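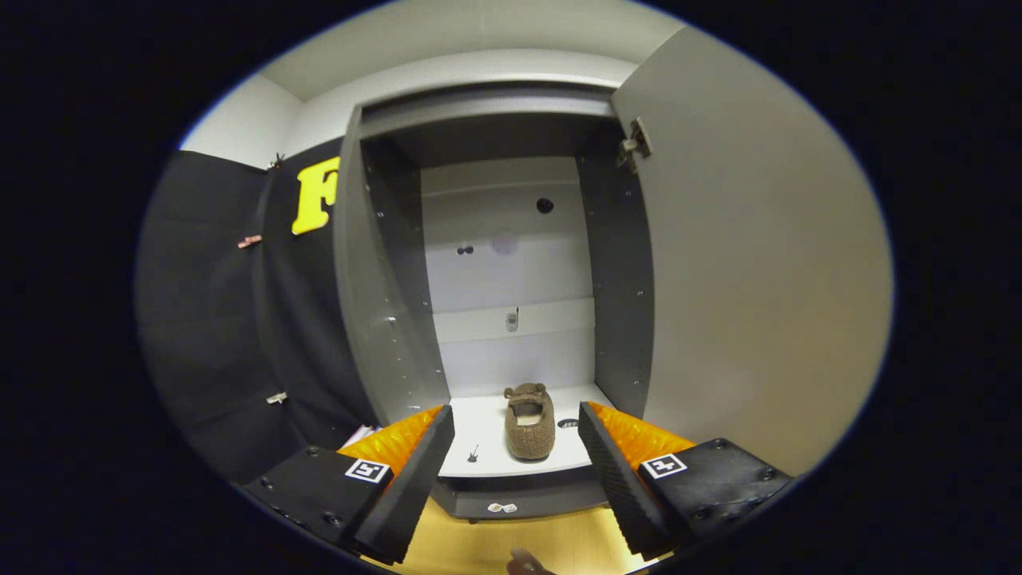
*Gray cabinet, door side open.*

August 1, 2024

Long afternoon on the kicking tee, and a good one! Cuiping set up the pendulum leg again and we got through 50 strikes before the hip bearing started to squeak (it's the old one, I keep meaning to order another). Ball pressure was held at 12 psi the whole way, which Rüdiger had been after me about since July, and he was right, the launch angles sit much closer together now.

The Plornik tee still leans a hair to the left after hard hits. I shimmed it with tape and threw out 6 strikes from before the shim, marked in the log so Hongmei doesn't average them in by mistake.

Arwel thinks we should try the laces facing away next, the way his high school kickers like them, and I'd love to, but let's finish the wind runs first. Four left, all crosswind. Jinfeng, if you get in before me, please leave the fan where it is, the floor tape has come up and I measured from the fan itself.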